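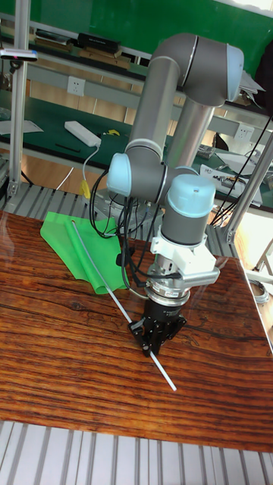
*The polished table, with the green cloth and the thin white rod. Behind it, the long bench with the dark green top.*

# Tables and Benches, Gallery Page 3

Welcome to the third page of my gallery. On the first two pages I put the chairs and the small shelves, and several people wrote to me that they would like to see more of the tabletops. So this page is for one tabletop only, and I let the notes be longer than usual. My English is slow, please be patient with me.

I finish and repair wooden surfaces in Melis, in two rooms behind the old print shop. Most of the pieces come from Korholm, where there is a good yard for used furniture, and some come from private homes in Brisville. I do not sell from this page. If you want to ask about a piece, the address is at the bottom.

## The wood

The grain is the reason why I chose this top. It is a warm reddish brown with dark streaks, and the streaks are strong. When I first saw it in the yard at Korholm it had a layer of old brown paint, and only on the underside was it possible to see what was below. The man at the yard did not know which kind of tree it is. I asked two other persons and received two different answers, so in my book it is written only as "red-brown, dark streaks, Korholm."

I paid 855 for the top together with two loose boards. My husband thought this was too much, and perhaps it was, but the two boards became a shelf which you can find on gallery page 2.

## The surface

You will notice that the surface is glossy and gives back the light of the room, most of all along the right edge. Many customers ask me for a matte finish now, and for a dining table I agree with them. With a figure so strong as this one I prefer the gloss. The dark parts become deeper and the red comes forward.

For those who asked me about the steps in their letters, I write them down as I did them:

- Old paint removed with a scraper, by hand. This took me most of October.
- Sanding with paper 100, always along the grain, then finer papers.
- Dust taken away with a soft brush, then with a cloth.
- Thin coats of varnish, one each day, with a light sanding between them.
- Polishing at the end with a paste from the Urnden shop.

I did not fill the small pores everywhere. In one area near the middle I filled too much the first time and I had to sand it back. I can still find this place with my fingertip. Visitors cannot find it, even when I tell them where they have to look.

## The green cloth

The cloth on the left is of a very bright green and it lies as it wants to lie, loosely folded. I have a whole pile in this color. I bought a packet of 20 at the Urnden shop, and they have been washed so many times that I stopped to keep a record of it. A good cloth for a glossy surface must be clean and must have no hard seam. If there is a seam, I cut it away before the first use.

Please do not iron them! A reader from Brisville wrote that she irons hers flat and keeps them in a drawer with lavender. It sounds lovely, but I like them crumpled. A crumpled cloth is easy to pick up, and there is always a fresh side to turn to.

My rule in the room is that a green cloth is for dry wiping. For oil I use gray ones, and these are kept in a metal box with a lid.

## The white rod

It is a thin one, and it lies diagonally across the table, with the upper end resting on the cloth. On such a dark wood a white line is very easy to see. I like this about it. The streaks of the grain make the eye travel in one direction and the rod makes it travel in another.

I have also learned to be careful with everything long and thin on a polished top. Such things roll. For the same reason I never put pencils directly on a finished surface, and the one time I forgot it, the pencil went down on the floor and under the cabinet, where it stayed until we moved the cabinet in spring.

## The bench behind

The long bench in the background has a dark green top. Together with the bright green of the cloth it makes two greens in one picture, and I did not plan it so, but I am happy with it. Red-brown wood beside green looks more red. My teacher in Melis always had a piece of green felt near her, and before she decided about a stain she put the sample on it and then on a white paper, and looked at both for a long while. I do the same today, with less patience.

## Care at home

I am often asked how to look after a glossy top when it is in daily use. My answers are short ones:

- Wipe it with a dry soft cloth, once in the week.
- For fingerprints, a cloth that is a little damp, and then a dry one directly after.
- Put something under hot cups. A folded kitchen towel is good enough.
- Do not use spray polish from the supermarket. It gives a nice shine for some days and then a gray film, and this film is difficult to remove.
- Small scratches can wait. Collect them for a year and repair them all in one afternoon.

If there is a white ring from a glass, do not scrub it. Leave it alone until the next day and look again. Up to half of the rings that people bring to me with great worry have become weaker before they arrive at my door.

## Some letters about the earlier pages

To the gentleman who asked about the low chair on page 1: yes, the legs are the original ones, only the seat is new.

To the family in Brisville with the folding table: the hinge you describe is sold in Korholm, in the street behind the yard. Please take the old hinge with you when you go, there are several sizes that look almost equal.

To the lady who asked if dark streaks in the wood are a sign of damage: in most cases they are not. They are the color of the tree. Press with your thumbnail in a hidden place, and if the dark part is as hard as the rest, you can be calm.

On the next page I will put two small side tables and one drawer front with a carved edge. The drawer front still needs its last coat, so the page will come when it is dry.

Pao-chu Wu, Melis
Visits in the afternoon after 3, please write before you come.

[Gallery page 2](page2.md) | [Gallery start](index.md)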